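Subject: Re: [sherds-and-shores] Blue and white bits, how old is old?
Date: 2020-03-28

Hello all,

I meant to answer this one when it first came round and then the whole world went sideways, so apologies to whoever has been waiting. I've nowhere to be now, and four shoeboxes of bits on the kitchen table, so you're getting the long version.

> I've been picking up blue and white pieces from the bottom of our
> garden ever since we moved in, mostly after rain. My neighbour says
> they're all Victorian rubbish and I should bin them. One or two look
> much older to me, the blue is greyer and the white isn't really white.
> Is there any way for an ordinary person to tell without sending them
> off somewhere? And should I be washing them? I've been using the
> dishwasher.

First things first, please stop using the dishwasher! A hard shiny glaze will probably shrug it off, but anything with a soft body and a crackly glaze soaks up water and detergent through the broken edge, and you can lose flakes of the decoration months later when the salts work their way out. Plain tepid water, an old toothbrush with the life gone out of it, and let them dry slowly on newspaper. Not on the radiator. I lost the best half of a tulip that way and I'm still cross with myself.

Now, telling them apart. Your neighbour is right that most garden blue and white in this country is nineteenth century, transfer-printed, and was thrown out by the bucketload or came in with the night soil. Look at the blue with a cheap magnifier. If it's made up of tiny dots and engraved lines, and you can find a place where the pattern doesn't quite meet itself, it's printed. If it's got brushmarks, with the colour pooling darker at the end of a stroke, somebody painted it. Then look at the broken edge, which tells you far more than the front does. Buff or pinkish and a bit crumbly, with the glaze sitting on top like icing, and you're probably in tin-glaze country (delft and its cousins). White all the way through and fine as a biscuit, that's your later earthenware. Glassy and slightly see-through when you hold it to the lamp, porcelain.

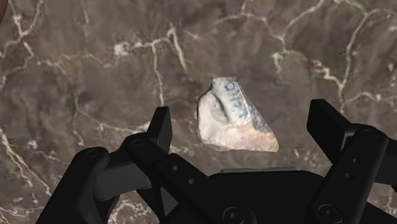 Lettering is the other thing I'd look out for, and it gets people over-excited, me very much included. A few strokes on a broken piece can be almost anything: a motto on a mug, a chemist's jar, a shop's name, half of a marmalade pot. My proudest find for a good two years was a bit with what I was certain was the tail end of a date. I had it down as 1573, told everyone, wrote it on the box in ink. Then a very patient person at a finds morning turned it the other way up and it was a pattern number. I've never crossed it out on the lid, it keeps me humble.

The only properly dated piece I own says 1808 and it isn't even from my garden, it came in a job lot with a cracked Rimari teapot — and I only wanted the teapot.

On keeping them, I number everything now, which I never used to. I'm up to 134. A tiny dab of clear nail varnish on the broken edge or the back, number on that in ink, another dab over the top, and it'll come off with remover if you change your mind. Write down where in the garden it came from, even if it's only "by the compost". I kept mine in a spreadsheet until the old laptop died and took the lot with it, so I've gone back to a Halto notebook and a pencil.

For books, the one I'd get is the little Jutora guide to household pottery, the one with the green spine. The colour plates are on the muddy side but the drawings of rims and foot rings are lovely and clear. Somebody on here once recommended the Şimşekoğlu catalogue for the Iznik side of things and I did send off for it. Gorgeous, cost me far too much, and no earthly use for a garden in the Midlands, but I don't regret it.

As for the greyer ones, I'd love to see the broken edges if you can manage a close shot by a window with a coin next to it. Greyish blue on an off-white ground could be earlier, or it could be perfectly ordinary ware that's been sitting in clay for a century and taken up the colour. Try a gentle wash on one corner before you decide.

Does anyone know if the August finds day is still meant to be going ahead? I've got a whole box of clay pipe stems put by for the swap table and I'd quite like my windowsill back.

Keep well, all of you, and wash your hands (and your sherds),

Clay-pipe end of the list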